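Print | E-mail

April – posted by the Secretary, Orkier Community Choir

Minutes of the Tuesday meeting

1. Summer concert
Great news – Ceno Hall is ours for the evening! It seats 130 and the piano has just been tuned. Doors at 7pm, tickets from next week.

2. Practice room
The Jakab Street room is a joy to sing in and we're keeping it for another term. Keys go back on the right-hand wall hook after every practice, please. The walls could do with a fresh coat of paint, so we'll ask the landlord.

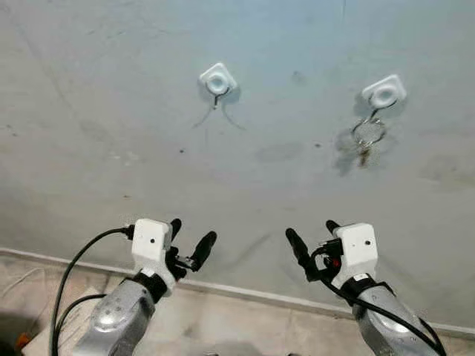

3. Music
Four new pieces chosen, including the lovely Foline lullaby (altos, you get the tune at last!). 20 copies ordered.

4. Money
Raffle target is 1000 pounds. Agreed by all.

Meeting closed 9.15pm.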